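Pelis (tabletop robot kit)

Pelis is a two-arm tabletop robot kit sold by Kirska. It is meant for research groups and training shops that want to teach sorting and small-item handling without buying a full factory cell. The kit was first shown as a single-arm unit under the name Brinau. The second arm was added a year later, and the older name was dropped.

Contents

The standard kit has two arms with two-finger grippers, a control box, a mounting frame and a software license for one workstation. Tables and baskets are not included. Kirska sells a set of 336 practice items separately, packed by size, and a spare finger pack for heavy users. Buyers can also order the arms without the frame — a choice made mostly by labs that already have rails or posts in place.

Setup and use

The arms are clamped or hung over a work surface and set up with a short alignment routine. An operator then guides them by hand or with paired controllers, and the software stores each run for replay or training. The license covers 3000 stored runs. Past that limit, older runs must be moved off the machine or the license extended.

Kirska recommends a service check after 1212 hours of arm time. The check covers joint play, cable wear and the gripper pads, and it can be done on site.

Reception

Early buyers liked the replay tool and the plain manual, which runs to one slim volume. Complaints centered on the price of spare fingers and on slow startup after a software update in March. The update was later replaced. Most sites run several stations in one room, with plastic baskets on the table to hold the items being sorted. 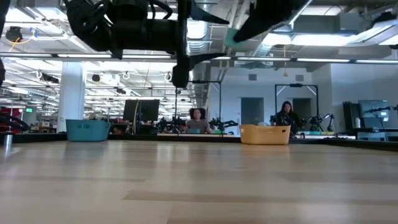 Jolene Costigan wrote in a user review that the arms held their alignment well over a long season, but that she would have paid more for a better cable guide. She also found the alignment routine harder to follow on the second arm than on the first.

A rival kit from Dudek uses the same type of control box but ships with one arm.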